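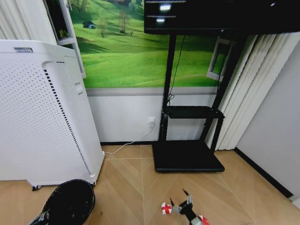 White air purifier on the wood floor, mural wall behind it.

Purifier filter light stays on after filter change

Maj-Britt Vik
Sep 24, 2024
I put a new filter in my tower purifier on Sunday and the red light is still on. The unit is an Udlow, bought secondhand in April, no manual. The room is 442 square feet and has one window facing the street. I've unplugged it overnight and it made no difference. Is the filter bad, or is there a reset I'm missing? I paid 50 dollars for the filter so I don't want to buy another one.

Edivaldo Quintana
The filter is probably fine. On most of these the light runs off an hour counter and doesn't check the filter at all. Mine comes on every 1000 hours even if the filter still looks clean. Unplugging won't clear it, the count is stored. With the unit plugged in and the fan off, hold the sleep and speed buttons together until it beeps, then let go. If your panel only has one button, try holding that one. Also check that you took the plastic bag off the new filter - I left mine on once and ran it for 2 weeks.

Aguiar
did you buy the filter from the seller or somewhere else? some of the cheap ones are too thick and the door doesn't close all the way

Grostness
Agree with the reset, but clean the outside too while you're at it. Dust on the intake makes the fan work harder and a new filter doesn't help with that. Go over the panels with a soft brush on the vacuum, especially if yours has the small dots all over the front and side. Don't spray anything on it.
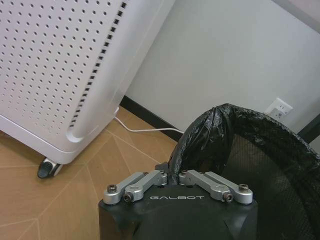 Another thing to look at is the filter door. If it isn't seated, some models keep the light on or won't start the fan. Take it off and put it back, pressing at the top and then the bottom. If yours is held with screws, look at the heads before you pick a tool. Hex-socket ones like the four dark ones in my second picture need a hex key, and a Phillips will just chew them up. Snug is enough.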